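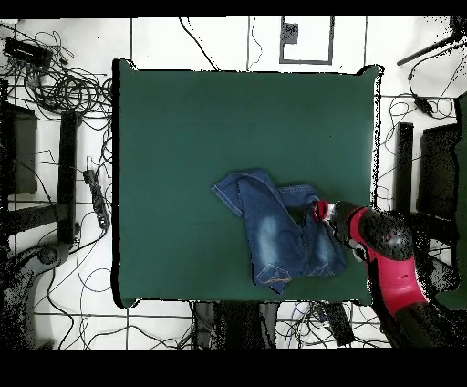
Blue jeans with fading through the thighs and orange-yellow stitching on the back pocket.

Lindell Denim Mending Kit
$60.00
In stock. Ships in a flat box that fits most letterboxes.
Colour: Indigo / Faded Blue / Black
Add to cart

I've been mending jeans for longer than I've been selling anything, and I put the Lindell kit together after one too many afternoons hunting through the biscuit tin for a needle that wouldn't snap. Most sewing kits are made for buttons and hems on shirts. Denim laughs at them! You get to the spot where the seams cross at the crotch, push as hard as you dare, and the needle folds up like a paperclip.

So the kit is built around the needles. There are nine of them, in three thicknesses, and the fattest will go through a flat-felled seam without you having to swear at it (much). They come in a little cork-stoppered tube. I tried a magnetic case first and it was lovely until it got near my good scissors.

What's in the box

Nine needles in a corked tube
25 metres of waxed cotton thread in your chosen colour
A smaller card of golden topstitching thread
2 sheets of pre-washed patch denim, one light and one mid weight
Leather thimble, open at the tip so your nail can stick out
Chalk pencil
Fold-out instructions

The patch denim matters more than you'd think. New denim shrinks, and if you sew an unwashed patch onto jeans that have been through the machine for years, the patch pulls in on its first wash and you get a pucker right where you sit. Ours goes through three hot washes at Quintela before it's cut. It arrives a bit soft and a bit wrinkly, so give it a press before you start.

Which colour should I get?

Go lighter than you think. People match the thread to the darkest bit of their jeans, usually down near the hem, and then sew it onto the palest bit, usually the knee. Faded Blue suits nearly everything I own. Indigo is for newer pairs, and Black is for black jeans that are still black, so maybe the first year of their life.

Wash them first, turn them inside out, and have a good feel around the inner thigh with your fingers. You're after thin places as well as holes. If you can see daylight through it, mend it now, while there's still some cloth for the stitches to hang on to.

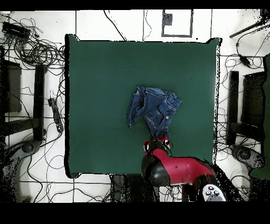

Maj-Britt Öberg: Lovely thread, and the thimble is the first one I haven't thrown across the room. But the instructions tell you to sew rows a grain of rice apart, and on my heavy pair that came out stiff as cardboard. I unpicked it and went twice as wide and it's been much nicer to sit in. Could you mention that somewhere?

Good point, Maj-Britt, and I've changed the fold-out for the next print run. On heavy denim, open your rows up. On the thin stretchy stuff, keep them close and use the light patch, or the edge of the patch starts rubbing its own hole. Areeba Ghumman wrote in to ask about stretch jeans too, so to be clear, the kit does work on them, you just need to leave the thread a touch slack at the end of each row.

The other thing I get asked is whether you can do all this on a machine. You can, and if you've got a sturdy old one with a free arm I'd say go for it on the knees. Getting a knee under the foot of an ordinary machine means bunching up the whole leg like a concertina, though, and by the time you've unpicked the side seam to make room
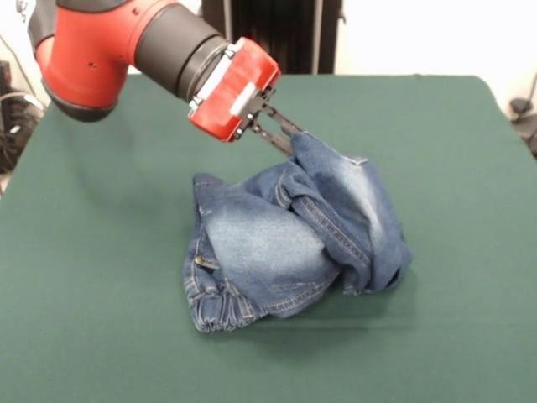
you could have had half the patch sewn on by hand. I do mine on the couch. A small hole takes me one movie, a blown-out crotch takes two, and I won't pretend the second movie is as relaxing.

Caring for your mend

Cold wash, inside out, and hang it up by the hems. The dryer won't ruin it but it will find any loose ends. The wax washes out of the thread after a few goes and the stitches bed down and soften, which I think looks heaps better than it does on day one. If a row does come loose, don't pull it! Thread the tail back onto a needle and run it under its neighbours.

Indigo can rub off on pale cushions, so keep dark patches away from the good lounge until they've had a wash or two.

Postage and returns

Orders over $60 go free, so one kit plus a spare card of thread gets you there. Send it back unopened within 25 days if you change your mind. If a needle breaks on its first job, email me a photo of the bits and I'll post you another.

Restocked 27 September 2025. The Black kits are low, and the next lot of black thread is a while off.

You might also like

Zukness beeswax block
Spare thread card, all colours
Fotumel jeans buttons, hammer-on, antique brass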